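Getting the Junk Drawers Under Control

Last updated: March

I have five drawers in my kitchen and for years four of them were junk drawers. The fifth held forks. If you're in the same boat, this is how I finally dug myself out, and most of it cost me nothing but a rainy Thursday and a pot of coffee.

First thing, don't start by buying organizers. I know, I know, they're so tempting! I bought a big expanding bamboo one years ago and it turned out half an inch too tall for the drawer (it lives under the bed now, holding gift wrap). Dump one drawer out on an old towel, just the one, and sort before you spend a dime. The towel catches the crumbs and the mystery screws, and when you're finished you can carry the whole mess outside and shake it.

I sort by where I use things, and it took me ages to get there. I used to put all the tape together and all the pens together, like a shop would, and then I'd be standing at the freezer with a tub of soup and no pen. Now there's a marker and a roll of masking tape in a mug right on top of the freezer. Scissors live in three different rooms. My sister-in-law thinks that's wasteful, but she also spends every birthday party hunting for the scissors, so there you go.

Batteries get their own box with a lid. Tape over the ends of any loose nine-volts, please, they can short out against a key or a paper clip and get hot enough to start a fire. Old ones go in a jar by the back door, ends taped too, and I take the jar with me when I'm going past the drop-off in Potham.

Rubber bands: keep ten. They dry out and go sticky anyway. If you have some stuck to the bottom of the drawer already, leave a little cooking oil on them for fifteen minutes and nudge them off with an old gift card, then wash with dish soap. Same trick works for price stickers and the gunk that shelf paper leaves behind.

Cleaning the empty drawer is the part I used to skip. Vacuum it with the crevice tool first, because wiping crumbs just makes paste. Then warm water with a squirt of dish soap, cloth wrung out hard, and leave the drawer open till it's bone dry. If it sticks when you push it back in, rub a plain white candle along the wooden runners. My neighbor Myfanwy James showed me that one and I went around the whole house doing it, including the dresser upstairs that had been jammed since we moved in!

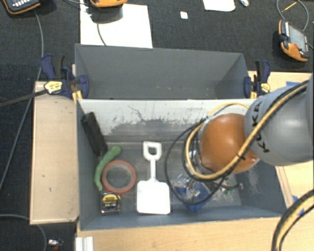
For the bigger stuff that won't fit in a drawer, I'm a great believer in plain open bins on a shelf. No lids. The minute there's a lid, somebody stacks something on it and you'll never see the inside again. I like straight-ish sides, nothing too deep, and a color dull enough that you don't mind looking at it. Measure your shelf twice and take the bin's outside measurement at the rim, where it's widest (ask me how many I've had to take back).

Leave one bin for strays. Anything that turns up in the wrong room goes in there during the week, and on the weekend I walk it around the house and put things back. If something's been through that bin three weekends running and still has no home, it goes in the donation bag. Be tough about it. I was not tough about a fondue set and I'm still dusting it.

Labels are worth doing even if you live alone. I use masking tape and a marker because I change my mind constantly, and the tape peels off clean if you don't leave it for years. If you have left it for years, warm it up with a hair dryer and go slow from one corner.

A couple of people have written in about drawer liners. Aleksandra Dudek swears by leftover vinyl flooring, cut with a utility knife against a metal ruler, and I tried it in my utensil drawer and love it. It lies flat, it wipes clean, and things don't slide to the back every time you yank the drawer open. Cut it a hair small so it doesn't buckle. Cork is nice too but don't put it under the sink, mine went moldy inside of a month.

Next up for me is the cupboard over the fridge, and I'm a bit scared of what's up there. If you've got a good way of storing baking sheets so they don't all come down on your head, send it along.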